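Pritmont students teach two robot arms to set up a chessboard

The robotics club of Pritmont Technical School has chosen chess for its project this year. The members do not want the robot to play the game. They want it to put the pieces on the board before a game begins, and this has been more difficult than they expected.

The club has 13 members and meets after lessons until 5 p.m. in the Kang workshop, on the ground floor of the school. They work with two arms fixed on one rail, and with a small magnetic chessboard. The pieces are light and stand close together, so a gripper which opens too wide will push down the neighbours.

In the first part of the project the students moved the arms by hand control and recorded every movement. Until now they have collected 1276 recordings. A programme written by the club uses them to learn where each piece must be taken and how softly it must be put down.
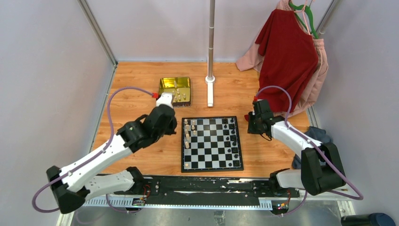
One of the younger members said that the magnets were the hardest part, as a piece can jump to the wrong square when it comes near to the board, and that she now dreams of pawns.

The club will show its work in April at the Wiltel Schools Challenge, where four teams from the region will take part in the same category. Each team has to complete its task without touching the machine. The school will also open the workshop to parents on the evening before the competition, and no registration is needed.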